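Workshop notebook - Waslow bench
5 August 2023

Saturday, so the building is quiet and I have the kettle to myself. I wanted to get this down while it's fresh, as I know several of you will be picking up the Grosine runs next week and I'd rather you had my rambling than nothing at all.

The question, for anyone who has lost the thread (I lose it myself most Thursdays), is whether slowing the arm over the last stretch before a grasp helps on soft ground. On the bare bench the old Rarkine policy is perfectly happy to come down at full speed. On cloth it has always been a bit hopeless, and our favourite theory since December has been that the folds fool it about how high the object is sitting.

So the plan was simple enough. Same trained policy, no retraining, and a speed cap that kicks in when the estimated distance to the object drops under a threshold. I've been calling it the soft landing, which is a grander name than it deserves - it is one extra line in the config and a lot of fiddling to choose the number. We have 1,000 demonstrations behind the policy, and 300 of those were done on fabric of one kind or another, so it isn't as though cloth is new to it.

I ran 4 blocks, swapping the cap on and off between them so that the changing light through the day wouldn't favour one side. With the cap off, the misses have a family likeness: the fingers arrive a touch early and a touch to one side, nudge the object, and then the policy chases it. With the cap on there is far less chasing. The arm seems to get one more good look before it commits, and I think that is where most of the gain comes from, more than from the gentler contact. I'd love someone to argue with me about this.

The part I'm less pleased with is handles. A plain cup is fine from any side, but give it a mug and turn the handle away from the approach, and the estimate still wanders as the gripper gets near. Capping the speed only gives it longer to wander. Gulyás filtering (the rolling average we borrowed from the drawer project) might settle it down, so please try that before anyone touches the weights.

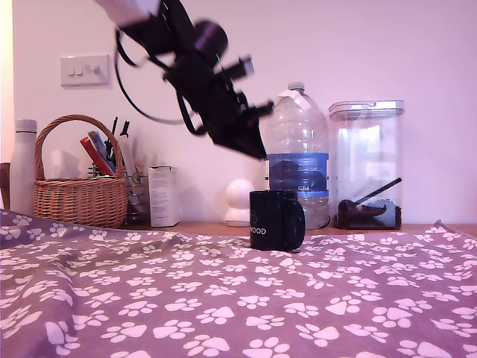
Notebook p. 452

Approach over the paw print cloth, black mug standing up, handle to the right. The fingers are blurred, so pull the exposure down before the next block if you want to measure finger position from stills. I'd also like us to keep the things along the back where they are, the wicker basket and the big clear water bottle especially, until both conditions have been repeated. I know it's tempting to tidy.

Still to do: log the threshold with every run (I forgot on the first block, sorry), try the filter with the cap on and then off, and do a set with the cloth pulled flat to see if the folds are really to blame. Config is saved under Grosine, soft landing, second version. The first version has the sign wrong and should be left alone.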